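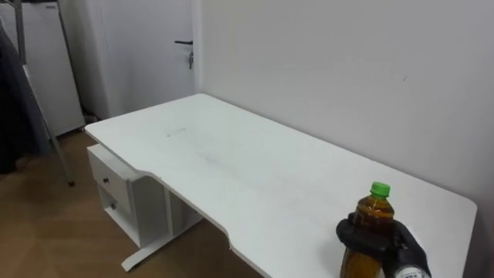

*White desk with two drawers under the left end of the top.*

Report from the furniture fair in Matdale, July 24, 2019

I went to Matdale by the early train from Bestumov. The ride takes long, and I had to change once, but the connection waited for us. The fair is held in the old exhibition hall behind the river. I paid 5 for the day ticket and got a paper map, which was printed so small that I gave up on it and followed the other people.

My purpose was simple. We are moving our translation office in January, and I was asked to look at desks, chairs and lamps and to bring back prices.

**Hall A, desks**

Most of the morning I spent here. What I noticed first is how many makers have left the straight front edge. A desk with an inward curve where you sit lets you come closer to your work, and the arms get some support at the sides. I write with two dictionaries open, so for me this is a serious point. For colleagues who push the chair from one end to the other all day, I think a straight edge is still better.

White is everywhere this year. I like how it looks against a pale wall, but a matte white top shows every gray mark, and I asked at three stands how to clean it. Two told me a damp cloth and one told me a special cream, which they also sell.

Drawers that hang from the top are practical because you can sweep the floor under them. Please check the height before ordering! I am not tall, and at one stand my knee still met the drawer.

**Ibarra**

The Ibarra stand was the largest, with 20 chairs that anybody could try. I tried more of them than was polite. The chairs with a mesh back were comfortable for ten minutes, but I would like to know how it is after four hours. They gave me a catalog of 193 pages, and I carried it the whole day in my hand, as the free bags were finished before lunch.

**Keltia**

Keltia shows only lamps. Their reading lamp has a long arm and a warm light, and the switch is on the base where you can find it in the dark. The price was not written anywhere. I had to ask, then wait, then ask a second person. They promised to send me an offer by mail.

**Practical notes**

Lunch was soup and bread, good and cheap, but there were few places to sit, strange for a furniture fair. The toilets are down the stairs and the elevator was out of order. A sign at the exit said that 2,743 visitors came on the opening day, and I believe it, the line for coats was very slow.

The second hall closes one hour before the first. I learned this too late, so I have no prices for shelves.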